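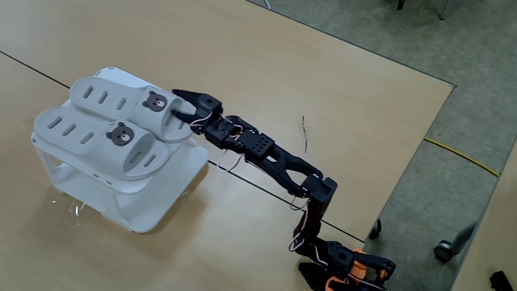 nordlicht_k meint, 414 Episoden seien für eine einzige Aufgabe zu viel, und man solle lieber das Objekt öfter wechseln.

Antworten (9)

servohorn
Verstehe den Einwand, sehe es aber anders. Ich habe für die Schuhaufgabe zuerst mit deutlich weniger trainiert, und die Policy hat am Riemen ständig danebengegriffen. Erst mit den 414 wurde der Anflug ruhig. Aufgenommen wird mit Fortin, Teleoperation über den Leader-Arm, eine Episode dauert 31 Sekunden inklusive Rückfahrt.

nordlicht_k
Ruhig wird sie, weil sie deinen Tisch auswendig kennt. Stell das Regal mal eine Handbreit weiter und dreh es.

servohorn
Mach ich doch. Das Regal wird nach jedem Block verschoben und gedreht. Die Schlappen bleiben allerdings immer dieselben, das stimmt.

Broltness
Wie viele Kameras? Bei mir hat die zweite mehr gebracht als jede zusätzliche Episode.

servohorn
2, eine davon fest über dem Tisch.

gelenk6
Zum Thema Menge: Unser Datensatz hat 1152 Episoden und ist trotzdem schlechter als der alte kleine. Drei Leute haben aufgenommen, jeder greift anders. Der eine fährt von oben an, der andere seitlich, der dritte korrigiert mitten in der Bewegung. Das Modell mittelt das irgendwie und landet dazwischen. Wir haben am Ende über die Hälfte rausgeworfen.

nordlicht_k
Korrekturen würde ich nicht rauswerfen. Wenn der Greifer einmal schief steht, muss das Modell wissen, wie es da wieder rauskommt. Nur perfekte Demos heißt, beim ersten Versatz ist Schluss.

gelenk6
Kommt drauf an. Absichtlich aufgenommene Korrekturen ja. Zittern und Suchen, weil der Bediener müde ist, nein.

servohorn
Da bin ich bei gelenk6. Nach einer Stunde am Leader-Arm werden meine Aufnahmen messbar langsamer. Ich mache inzwischen kurze Blöcke und sehe mir die Episoden am selben Abend in Ollora an. Was hakt, wird gelöscht.

Broltness
Noch was: Helle Schuhe auf hellem Regal sind für die Tiefe nicht gerade dankbar. Hast du es mit dunklen probiert?

servohorn
Tiefe nutze ich nicht, nur RGB. Dunkle kommen als nächstes dran, dann sehen wir auch, ob nordlicht_k recht hat. Ich teste ohne Nachtraining und schreibe Freitag die Quote hier rein.

nordlicht_k
Bitte mit Anfangspositionen, die nicht im Training waren. Sonst sagt die Quote nichts.

servohorn
Ok.

gelenk6
Hat jemand den Export von Fortin nach Alleo zum Laufen gebracht? Bei mir sind die Zeitstempel der Gelenkwinkel gegen das Video verschoben, seit dem Update im Februar.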